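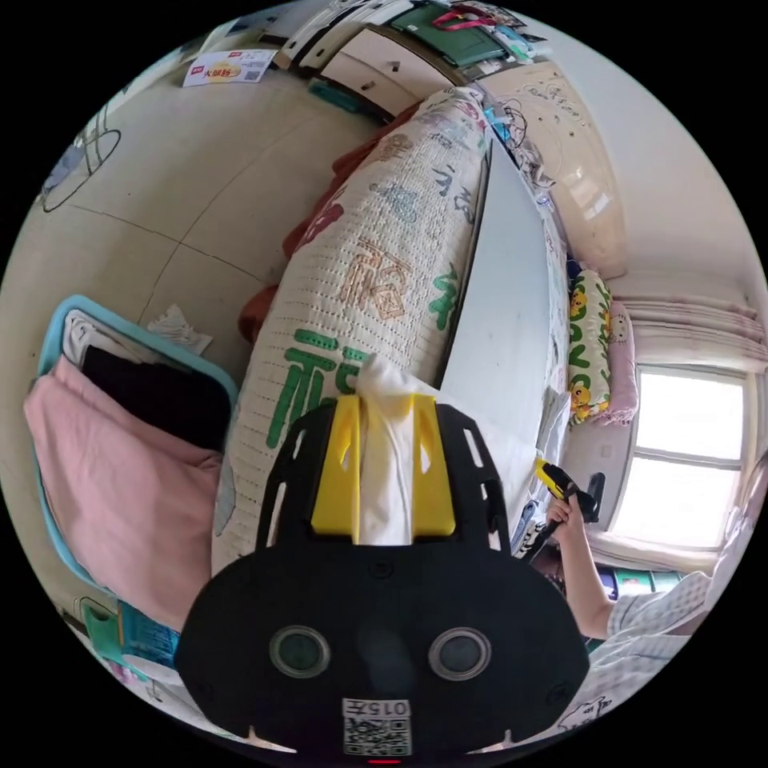
Section 3: Your first batch of sausages

Right, you've clamped the Skarnlow stuffer to the worktop and washed all the parts, so now we get to the fun bit! I've made more bangers on this machine than I care to admit, and these steps are how I do it at home in Plikulthorpe.

1. Soak your casings in lukewarm water for half an hour, then run the tap through each one.

2. Mix 2,000 g of minced pork shoulder with 200 g of breadcrumbs and your seasoning. I use Wayne Yeoman's sage and white pepper blend (the recipe's in section 7).

3. Chill the bowl until the mix feels properly cold.

4. Pack the barrel a handful at a time, pressing down hard as you go to push the air out.

5. Slide the casing onto the medium nozzle, leave a bit hanging and don't tie it yet.

6. Turn the handle slowly until meat shows at the tip, then knot the end and carry on.

7. Twist into links of about 80 g each, first one way, then the other.

Note: if you're making hot dogs, swap to the narrow nozzle and mince everything twice. Weronika Marciniak adds crushed ice at that stage and hers come out lovely and smooth.

Caution: keep fingers out of the barrel while the handle is turning. If it goes stiff, stop, wind back two turns and check the nozzle for gristle. Please don't force it – I bent a handle that way one July!

Cleaning is in section 4.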